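How to Unpack and Sort Your Produce (Without Buying a Single Gadget)

I have read a lot of advice about putting away fruit and vegetables, and most of it wants to sell me something. A set of stackable bins. A paper sachet that claims to double the life of your berries. A drawer liner, apparently. I have tried several of these over the years and I remain unconvinced by nearly all of them.

What follows is the routine I ended up with. You need one plastic basket with holes in it, the bags your produce came home in, a clear stretch of table and a few minutes. If somebody tells you it needs an app, close the page.

What you need

One shallow basket with holes in the bottom and sides. Mine is white plastic. The Zanberg one costs more and has a nicer rim, and I can't see what the nicer rim does.
One or two drawstring bags, mesh or clear.
A dish towel.
A compost bucket or a scrap bowl.

That's the whole list. Shagufta Paracha, who proofread this page for me, wanted me to add a produce brush. I don't own one. Potatoes have never complained.

Step 1: Clear the table first

Do this before you touch the shopping. If you start sorting next to the mail and the toaster, you will end up with a lemon behind the toaster. Wipe the surface and put the empty basket down on the side of your weaker hand, with the bags on the other side. The point is to move things one way across the table and not back again.

Step 2: Take things out one at a time

The usual tip is to tip the whole bag into the basket and sort from there. I did that for years, and I am suspicious of anyone who says it makes no difference. A peach that drops three inches onto hard plastic has a soft spot by morning. Lift each piece out and lower it until it is nearly on the bottom of the basket before you let go. Give it a turn on the way. You are looking for cuts, sticky patches, and fine wrinkles in the skin.

Peppers are the ones people get wrong. A yellow pepper with a green patch on it is perfectly good to eat, just a little less sweet where it's green. A few fine creases on a glossy pepper don't bother me either. Soft, sunken spots do, and so does anything slimy around the stem. Wrinkles go to the front of the line for tonight's dinner, not into the compost.

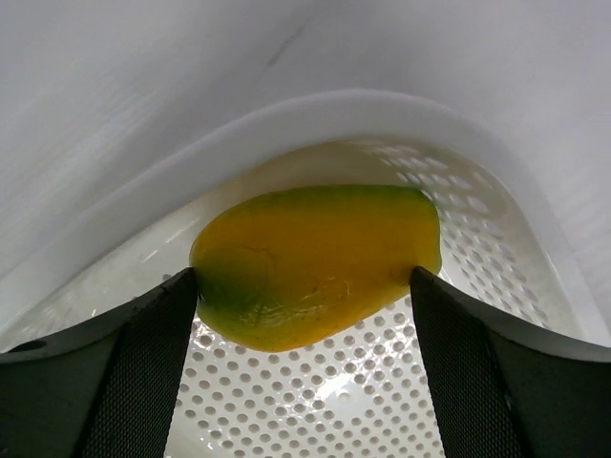 Step 3: Decide what stays bagged

Now for the bags. There's a school of thought that everything must come out of its packaging the minute it gets home. Roman Laskowska, who runs the Irnanis community kitchen where I help out, used to insist on it, and we'd spend half a morning peeling nets off things that were fine in their nets.

My rule is simpler. If air can get through the bag and the contents look sound, leave it alone. Mesh is good for onions, garlic and anything else that hates damp. Check it by turning the bag over in your hands and pressing gently all the way round. One soft onion will take its neighbors with it, so if you find one, open the bag and get it out.

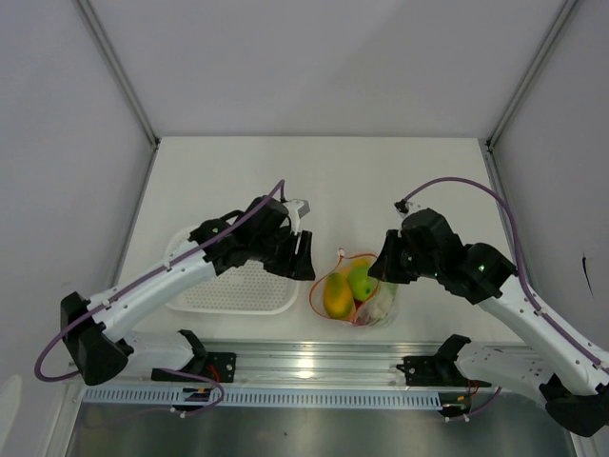

Drawstrings are worth a word. Pull them snug but don't knot them. I once cut a perfectly good bag open at 6 in the morning because a helpful person had tied it with a double knot, and I have been preaching the loose loop ever since. You want to be able to open it with one hand while the other is holding the pan.

Clear plastic is a different case. It is handy for seeing what you have, and it is also very good at keeping moisture in. Leave the neck loose. If you see droplets on the inside, take everything out, dry it with the towel and start again. Some people swear by a folded paper towel in the bottom of the bag. I tried it through most of January and couldn't tell the difference, but it's cheap and it won't hurt.

Step 4: Line up the basket

Put round, firm fruit in first and keep it to a single layer. I line mine up along the front edge so I can see what's ready. Peaches, oranges and pears can share a basket for a day or two while you work through them. Longer than that and I'd move the pear once it starts to give near the neck.

You will read that you must never store these together because of ethylene gas. There is something to it. Ripe pears and peaches do give it off, and it does hurry other produce along. Whether it matters in a house where the fruit is gone in two days is another question. I've seen a chart from an outfit called Meketti that listed 187 separate storage combinations. Who is that for? 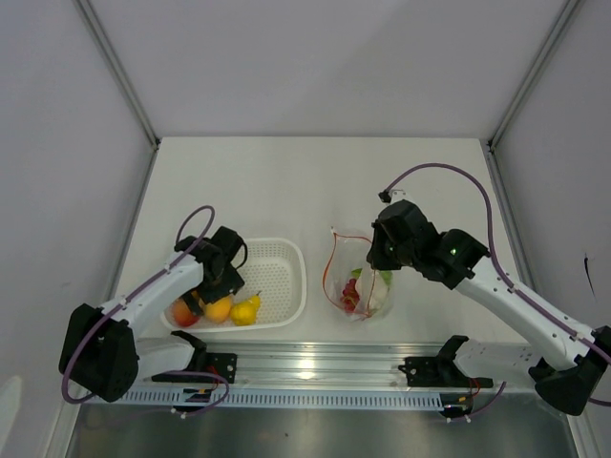 Leave some empty space in there, too. A basket filled to the rim looks generous, and then you find out in a week what was at the bottom. If it doesn't fit in one layer, use a second basket or a plate.

Grapes are better kept cold and unwashed. Rinse them when you're about to eat them. Same for leafy greens, unless you own a salad spinner and are the sort of person who uses it. Garlic and onions go somewhere dark and dry, away from the potatoes.

Step 5: Check it again later

Two days on, spend a minute looking through it all. Turn each piece of fruit, squeeze the bags, move anything soft to the front. Most of the saving comes from this step and it is the one everybody skips, me included, more often than I'd like.

A note on baskets

Jalen Castellanos wrote to ask whether the size of the holes matters. Small holes are fine for fruit. Very large ones let cherry tomatoes escape and leave dents in soft peaches. Wash the basket with dish soap when it gets sticky and let it dry upside down.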